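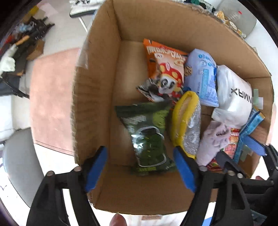
October 3, 2023

I finally dealt with the snack box this week. It has been sitting in the kitchen since May, and every time we came home from the store something else got dropped on top of what was already there. By the end of summer I was buying things we already had.

My method is simple. Everything comes out onto the table, the box gets wiped, and only food goes back in. I put the cat tablecloth down first because crumbs shake off it easily.

The milk carton boxes are the ones I like best for this. The one with the mountains and pink flowers on the front says 青海牛奶 and it stands up well on its own. Plain brown shipping boxes work too, but the flaps get in my way.

Once things are spread out it goes fast. Packets with something left in them go in one pile. Wrappers go in the trash. Anything that isn't a snack, like a cloth or a paper label, gets moved to wherever it belongs. I check the dates while I'm at it and write the closest one on a note for the fridge door.

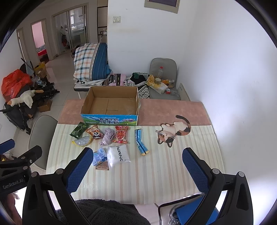 Spyros Tomić wrote in to say that he gave up on boxes and hangs his snacks in a cloth bag behind the pantry door, where he can't forget them. He also thinks the puffy bags should always go in last so they don't get crushed.

I agree about the puffy bags. I'm less sure about the cloth bag, as ours would end up at the bottom of the closet in Brukville with the other cloth bags. For now the box goes on the lower shelf, next to the rice, and I'll look through it again before the next big shopping trip.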